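4.3 Clothing in first accounts

The Fuvstead and Tanham services both ask attending officers to take a first account from civilian witnesses at the scene, before any formal interview. The two services use the same form, which was carried over from the paper notebook into Rollero when the records system was replaced. It has a single free-text box headed "Description of person(s)", and officers are told to record the witness's own words as far as they can. In practice the box holds a mix of the witness's words and the officer's shorthand, and it is often not possible to tell one from the other after the fact.

Clothing takes up more of the box than any other feature. Height and build are usually given in a word or two. Clothing is given by garment and colour, and the colour is almost always a single plain term: black, grey, white, blue. Qualified colours such as "off-white" or "a kind of light grey" turn up regularly in the audio of the later interview but seldom in the first account.
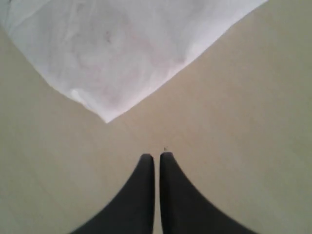

Officers at both services described the first account as a tool for the next hour of work. It goes out over the radio, it is used to stop people nearby, and it is rarely looked at again until a file is being prepared. The plain colour terms suit that purpose. They suit the later purposes less well, particularly where a witness is asked to say what stood out from its background and what did not. White cloth on a pale beige surface has little more than its outline and some soft creasing to set it off, and a witness who saw a light garment against a light wall may fairly say they are unsure of it. The form gives no place to record that uncertainty. An officer who hears "white, maybe" will tend to write "white", and the doubt is gone by the time the statement is typed.

We asked the 16 officers in the interview sample how they dealt with hedged answers. Most said they wrote down the most definite version the witness was willing to give. Two said they repeated the question until they had a definite answer. A sergeant at Tanham said she had been trained to do the opposite and to leave the hedge in, but that supervisors sent such entries back as incomplete. No written policy on the point was found at either service, although a training handout dated November refers to "clear and usable" descriptions without saying what is meant. 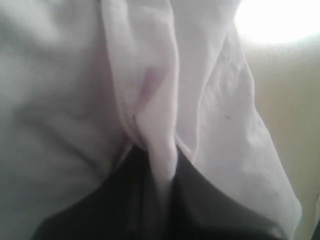
Figure 2. White cloth, crumpled, with grey shadow at left and warmer off-white at right.

Lighting adds a second difficulty. One garment can be reported as grey by a witness on one side of a street and as white by a witness on the other, and neither has made a mistake. Where the two first accounts are read side by side, the difference is commonly treated as an inconsistency and one witness is marked as less reliable. The Poulain review dealt with this briefly and recommended that the witness's position and the light source be noted beside any colour term. Tanham adopted the recommendation in part - position is now a required field, light is not. Fuvstead has left the form as it was.

The delay between first account and formal interview also matters. At Fuvstead, witnesses waited over 20 hours on average, and many had spoken with other witnesses in that time. Colour terms tended to converge. This is consistent with earlier work on co-witness discussion, and we do not claim it as a new finding. It does mean that the first account, for all its faults, is often the only independent record of what a person believed they saw, and a form that strips out doubt at that stage takes away something that cannot be recovered afterwards.
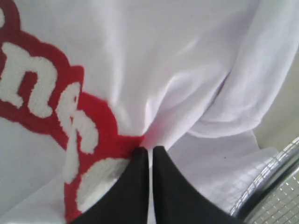 Sandrine Masson, commenting on a draft of this section, thought we had put too much weight on the form and too little on the supervisors. She noted that a box for uncertainty would be left blank if officers expected to have the entry sent back, and that "the paperwork follows the sergeant". We accept the point in part. The interviews do suggest that supervisory practice differs more between shifts than between services. Our data do not allow the two effects to be separated, as the reviewing supervisor was not named on the entries released to us. Section 5 sets out how a change to the form might be trialled on some shifts at Tanham ahead of the others, with the returned entries kept for comparison.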